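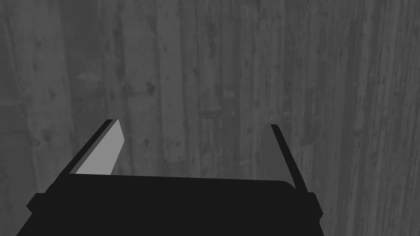 Sep 22, 2022
Posted by Agnese Jankauskaitė

Scene cards detached from chapters after merge, Wodow desktop

Status: closed, with one follow-up open

Reported by Mārtiņš Siliņa, who is using Wodow to write a novel called Hondatbridge. He has 80 scene cards in one project and keeps a second project, Paiva, for a shorter piece with some of the same characters. Only the Hondatbridge project is affected.

Original report

"I had two drafts of the same book. The older one is in third person and the newer one is in first person, told by the sister. I wanted them side by side so I could lift the bits of the old draft that still worked, so I used Merge Drafts. Now the chapter list looks right but when I click a chapter the scenes in it are from the wrong draft, or there is nothing there. Word count at the bottom says 394. It was a good deal more than that before. I have not typed anything since. Please tell me whether the first person draft still exists, that is the one I care about."

First reply

Asked him to leave the project closed and send a copy of the whole project folder, including the one named history. Told him not to press Tidy Project, as that clears out any scene not linked to a chapter.

He replied within the hour. He had opened the project once more to check, but had not run Tidy.

What was in the folder

All the scene files are present. The text of both drafts is there and opens in an ordinary text editor. The sister's draft is complete up to the end of the funeral chapter, and Mārtiņš confirmed that is as far as he had got.

The fault is in the outline file, which records what belongs where. Both drafts had chapters with the same titles, because he started the second draft by copying the first and then rewriting it. Merge Drafts matches chapters by title. Where it found two called "The Ferry" it kept one entry and joined the scene lists, and where the scene names matched as well it kept the older scene's link and dropped the newer one. The newer text was left in the folder with no link to it.

The count of 394 is the one linked scene in the chapter he had selected. The number at the bottom changes to show the selection when a chapter is highlighted, and he had not noticed that before. With nothing selected it shows the whole project.

Steps tried

Restore from history, using the snapshot made just before the merge. This failed with the message "Outline version does not match". The snapshot was made with the August release and he updated before opening the project again. The new version will read an old project but will not read an old snapshot inside a new project.

Next, opened the snapshot on its own as a separate project. It opened, but with the notes missing from every card. Mārtiņš said the notes mattered, as he writes a line on each card about what the narrator knows at that point and what she is keeping back. Did not go further with this.

Then copied the outline file from the snapshot and ran it through the converter in Konel, our import tool. This gave an outline the current version could read. Put it in a copy of his folder in place of the damaged one. Both drafts came back under their own headings, scenes in the right order, notes attached.

Two scenes were still unlinked. They had been written after the snapshot and before the merge, so the older outline knew nothing about them. Found them by date. One is a 1,736 word scene on the ferry deck and the other is a half page that stops in the middle of a conversation. Sent both file names to Mārtiņš and he placed them by hand. He says the half page really does stop there and he had meant to come back to it.

How to avoid it

Rename one draft's chapters before merging. Adding a letter to the front of each title is enough, and it can be done for the whole draft at once from the outline menu with Add Prefix.

If the aim is only to read one draft while writing the other, there is no need to merge. Open the second draft with View, Split, Other Draft. The two stay separate and text can be copied across. Mārtiņš has switched to this. He asked whether the left pane could be locked so that he does not type into the old draft by mistake - yes, right click on the pane title and choose Read Only. The setting is lost when the project is closed and has to be put on again each time.

Reply from Mārtiņš

"All there, thank you. I went through every chapter last night against my paper copy of the first half. One scene had its title from the old draft but the text was right, so I just retyped the title. I do think the merge box should say something before it drops a link. I read it twice before I pressed the button and it only asked if I wanted to keep duplicates, which I took to mean scenes that were exactly the same."

Follow-up

His point about the wording is fair. "Duplicates" in that box means the same name, whatever the text inside. Passed to the desktop team with two requests: change the wording to "scenes with the same name", and list the affected scenes before the merge goes ahead. No release has been set for either.

The snapshot error is logged separately. Until it is dealt with, anyone who sees "Outline version does not match" should keep the history folder as it is and write in to support before trying the restore again.

Ticket closed for Mārtiņš. Leaving the wording request open under my name. - Agnese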